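Search this site Search Advanced

3.2 Collecting the demonstrations

November 28, 2022

Shares 64 Comments 0

All episodes were recorded at the Nirwood bench, one operator at a time. The operator drives the arm with a handheld controller and the arm logs joint positions, gripper opening and the wrist view. No scripted motions. We tried scripts in August and dropped them, the paths came out too much alike and the policy learned the path instead of the object.

The set has 900 episodes. Of these, 222 are single-object grasps on tall containers, mostly snack cans, and those are the ones we discuss here. Tall cans are a hard case for the wrist view. The lid sits close under the fingers during the approach, the label fills a good part of what the lens gets, and the printing smears when the arm moves fast. Operators were told to move at whatever speed felt normal. We did not ask for slow, clean approaches — a policy trained on those would never see blur until it was deployed. 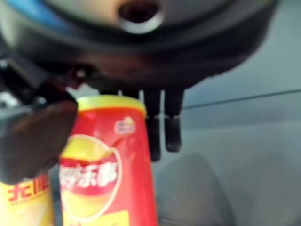
By Chinyere Shehu, Benedikt Eder and Lumturie Petkov

Figure 4. Wrist view with the fingers about the top of a red Lay's canister, yellow lid just beneath them. A second canister, yellow, is lower left and partly hidden by the pad of the large finger. Motion blur left as recorded.

Figure 4 is typical for the tall-can episodes. Two things matter for labeling. First, the gripper itself takes up a large share of the view and is nearly black, so automatic exposure tends to drift. We locked exposure per session after Eder noticed the drift in early logs. Second, the neighbor. With a can next to the target, the label "can" is ambiguous, so each instruction names a color as well ("pick up the red can"). Older episodes without a color word were relabeled by hand by Petkov. 110 of them in total.

Blurred frames are kept. An earlier version of the pipeline, Pumura, threw out any frame under a sharpness threshold, and that removed most of the final approach, exactly the part we wanted. In Kernier the sharpness score is stored along side the frame and the training code can use it or not. In our runs it was not used.

Failures are kept too, with a flag. A failed episode is one where the can tips, slips or is not lifted clear of its neighbor. Operators set the flag themselves right after the attempt. Shehu rechecked 64 flagged episodes against the joint logs and changed a handful, mostly slips the operator had called a success becuase the can was caught again lower down.

Known gaps. Lighting is bright and even in nearly all sessions, so nothing here says much about dim shelves. Crushed or opened cans were not collected. Left-hand and right-hand neighbors are not balanced — see Section 5 for what this does to the grasp angle.

Comments (0)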